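Warkby Visitor Forum > Getting Around and Passes
Topic: Old Town day card, is it worth the price?

harbour_desk (moderator)
Members are asked to note that the Warkby day card now covers the museum, the harbour walk and the evening tour. Cards are sold at the Sodeck kiosk from August onwards. Please keep replies to matters of admission and access.

northgate_reader
I should like to register a reservation. The card costs 18 pounds, and a visitor who wishes only to see the museum and the old library will pay less at the door.
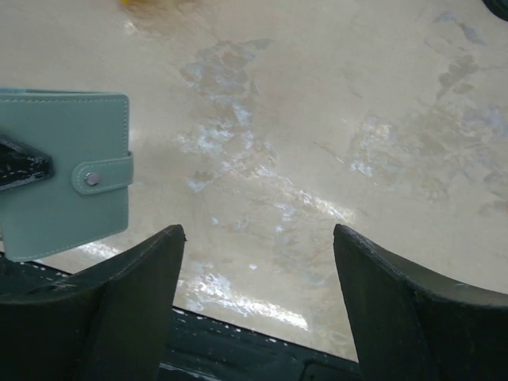
quayside_42
The card must be shown at each entrance, and staff will not accept a photograph of it. I would therefore advise visitors to keep it somewhere that closes securely. A mint-green wallet with a strap and snap button, such as mine, is quite sufficient. On the matter of price I do not agree with northgate_reader, as the evening tour alone accounts for 8 pounds.

northgate_reader
The evening tour is of value only to those who stay the night. Many visitors leave on the last Getum coach and cannot attend.
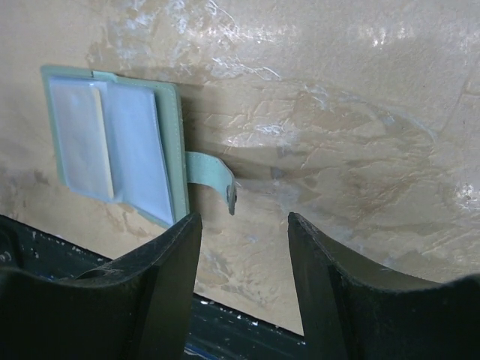 I would also observe that the library closes for two hours at midday, a fact missing from the printed leaflet. A day visitor may lose a good part of the afternoon.

harbour_desk (moderator)
The remark about the leaflet is fair and has been passed to the office. The closing hours are posted at the library door.

tidemark
May I ask whether the card is valid for students from Cáceres on the exchange scheme? Our group will number up to 18.

quayside_42
Groups are dealt with separately. You should write to the kiosk before you travel.

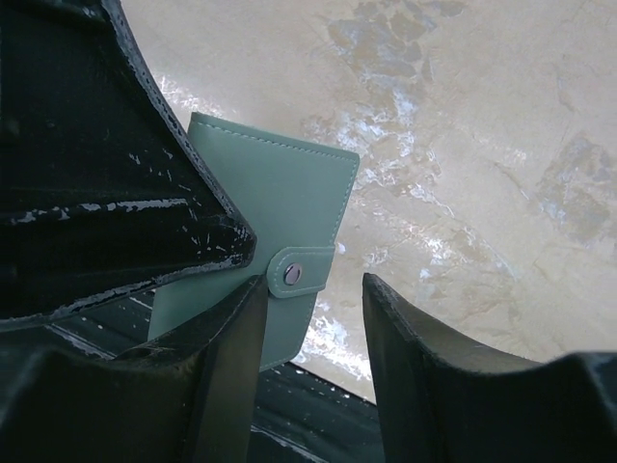 Mint-green wallet with snap fastening

northgate_reader
I remain of the view that a museum-only card should be offered.

harbour_desk (moderator)
Noted. Group enquiries should now be placed in the Bookings section.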